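24/12/2018
Student project, folding task, hand-held grippers
Notes: Suryani Sembiring

Second session on clothes. Last time we only did towels and the group asked for something harder. Sutrisno Harahap set up the laptop and copied the files over as we went. Goal for the term is still 200 usable folds before we start training. We are well short.

Changes since the last entry:
Grip pads cleaned with alcohol. They had picked up lint from the towels.
Screws on the back plates checked on both tools. One was loose on the spare.
Exposure locked before each run. The students kept forgetting, so it is now the first line on the check sheet.

Working order was the same for everybody. Sit down, trigger open and closed twice, start recording, pick up one garment, fold, place on the stack, stop recording. Swap after 7 garments. Longer turns than that and the wrist gets tired and the folds get sloppy.

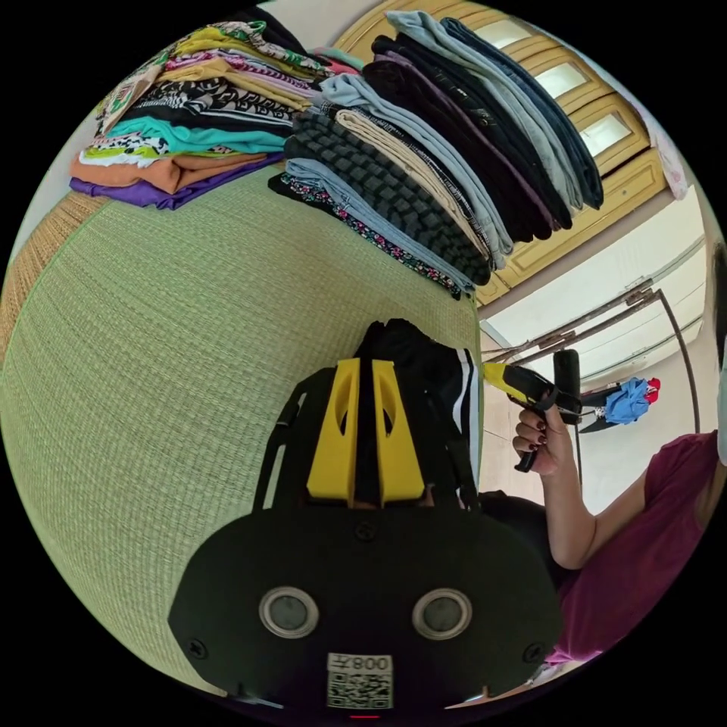
Tool 008 on the black garment with white stripes. Tops in the left stack, mostly trousers and denim in the right.

Thick fabric is the main problem. With denim the fingers close on the top layer only and the under layer stays behind. Sutrisno's fix is to come in lower, flat to the mat, and squeeze late. It worked on 5 tries in a row for him, less often for the students. Thin shirts go fine if you take them near the seam.

Tracking dropped out a few times when both tools came close together over the same garment. Osman (our name for the old tracking script) loses the mat texture and jumps. Sestum recovers faster but needs a slower start. Ran the last batch on Sestum only and the paths look cleaner. Want to see them plotted before deciding.

One file came out at around 3000 frames, far too long. Recording was left on between garments. Cut it by hand, keep the first part.

To do:
Re-run the denim with the lower approach
Second set of batteries for the spare
Sutrisno to plot Osman against Sestum, same garments
Ask the group to write down which hand started each fold, we have no record of it for the towels
Back up to the Vilar drive, folder is still named towels, rename it first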